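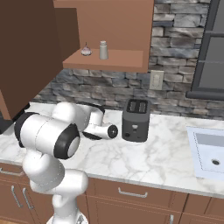

The car-free trial on Horrocks Street in Neltcombe has one month left to run, and the woman who owns the hardware shop at the top end has not made up her mind about it.

"People want me to say I love it or I hate it," she said. "I've had both sorts in the shop before nine in the morning. I sell screws and paint. Paint is heavy. That's most of what I think about it."

The trial began in April. Cars and vans are kept out between 10am and 4pm, from the junction with Mill Lane down to the old corn hall. Blue badge holders can still use the bays behind the library, and buses go round by Station Road. The town council took 3,691 replies to its survey before the bollards went in, and will run a second survey once the trial ends in October.

She has had the shop for 8 years and before that worked in it for the previous owner. She said the first fortnight was bad. Two of her regular trade customers stopped coming and she did not know whether they would be back. One came back. The other now buys at the retail park on the ring road.

"I can't blame him. He's got a van full of tools and he wants to stop outside, get his stuff and go. He came in at ten past ten once and had to carry four tubs of filler to the library. He told me about it in some detail."

Deliveries were the other problem. Her main supplier used to arrive at eleven. It took until June to get the time moved, and the lorry now comes at twenty to eight, so she opens up early and does not get paid any extra for it.

Against that, she said, more people walk past. Her small items have done well, things like bulbs, plant food, hooks and batteries. She put a rack of seeds and a table of pots outside in May, where cars used to park half on the pavement, and the pots sold out twice.

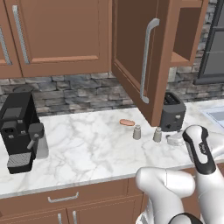

"I never had room for a table before. The pushchairs couldn't get by as it was. Now I've got a table and a bench, and there's generally a person on the bench."

The bench was paid for from the council's street fund, which gave £1,000 to each group of neighbouring shops that put in a joint bid. Her group included Basetti, the café next door, and the shoe repairer. They spent most of it on the bench and two planters. The planters were her idea and she waters them.

Asked about the traders' petition against the trial, which has 111 signatures, she said she had not signed it but understood those who had. The carpet shop in particular had lost weekend customers who wanted to load up by the door.

"If I sold carpets I'd have signed it. I told them that."

What she would like is a loading slot in the middle of the day, half an hour at one o'clock, with the bollards down and somebody in charge of them. She put this to the council in writing in July. The reply said it would be looked at with the survey results.

She would also like the bollards to work. They stuck in the up position one evening in August and the street stayed shut until after seven. An engineer from Wultetti, the firm that supplies them, came the next morning and changed a part.

As for her own answer to the second survey, she said she would fill it in when it came.

"Probably yes, with the loading slot. Without it, I don't know. Ask me in October."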